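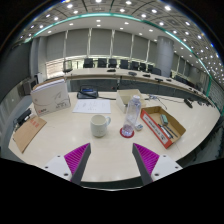 Drenton Tap Water Project: Progress Report to the Sárközi Fund

Reporting period: July through October 2025
Prepared by Mariann Takács, project lead

Summary

The project helps small workplaces and community buildings in Drenton move from bottled water to tap water. Work in this period covered lead and copper testing, the first refill stations, and a survey of the people who use the buildings. Testing is on schedule. Installation is behind schedule, mostly due to plumbing permits, and we are asking to move part of the installation budget into the next period. Details are under Budget.

Testing

Seidu Issahaku runs the sampling. Each building gets a first-draw sample, taken after the water has sat in the pipes overnight, and a second sample after the tap has run for five minutes. The building manager gets the results in writing, with a short note on what they mean and what to do next.

Most buildings came back well under the action level for lead on both samples. A small group had a high first draw and a clean second draw, which points to the faucet or the last stretch of pipe and not the service line. We replaced those faucets and tested again. One building on the north side had high results on both samples. We have told the manager in writing to keep using bottled water for drinking and cooking, and the city has put the service line on its replacement list. We do not have a date from the city yet.

The lab raised its price per sample in July. We covered the increase by dropping the duplicate samples at buildings with new plumbing. Duplicates are still taken everywhere else.

Refill stations

We chose the Vivach wall unit after looking at three models. It fits a standard stud bay, and the filter can be changed from the front without shutting off the whole line. Delivery was on time. Permits were slower. The city asked for a separate drawing for each unit, even where two units share a wall, and our first set of drawings was returned because the drain slope was not marked. Nhi Ông redrew them and they were accepted.

Benedek Szabó has taken over scheduling with the plumber. He now books by street and no longer by date of application, so the crew can finish one block before moving to the next. Some buildings that signed up early will wait longer this way – we have called each of them to explain.

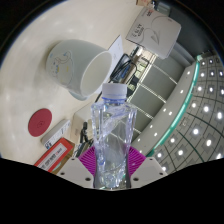 Filter changes are the part we are least sure about. The units have an indicator light, but several managers told us they would not know who should order the filter or where to keep the spare. We are writing a one-page sheet to tape inside the supply closet door, and each building will name one person as the contact. The first sheet is in draft and needs to be translated before it goes out.

User survey

We mailed 1,992 survey forms and received 395 back. Edit Bárány entered and checked the answers.

Taste was the most common reason people gave for buying bottled water, ahead of safety. Many people described a chlorine taste, strongest in the morning. Convenience came third. People who work outdoors or drive for their job said a refill station in the lobby would not change much for them unless it could fill a large jug.

We had expected safety to come first, and our printed material was written that way. The next version will talk about taste and cold water on the first page and move the test results to the back.

Plillow, the print shop, will hold its current price for the new version if we send files before the end of the year.

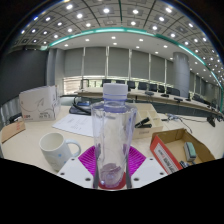

Clear plastic bottle with a white screw cap.

Budget

Lab fees to date are $2,412, which is within the line. Printing and postage are also within the line. Of the installation money, $3,000 is unspent, and we ask the Fund to let us carry it forward. The plumber's quote is still good and we do not expect to need more than was approved.

Next period

Finish the installations on the approved drawings.
Retest the buildings where faucets were replaced.
Send out the filter sheet in English, Spanish and Vietnamese.
Ask the city for a date on the north side service line.
Price a jug-height spout for two of the lobby units.

Questions about testing should go to Seidu Issahaku. Questions about the carryover request should go to Mariann Takács. Lab reports for each building are available to the Fund on request.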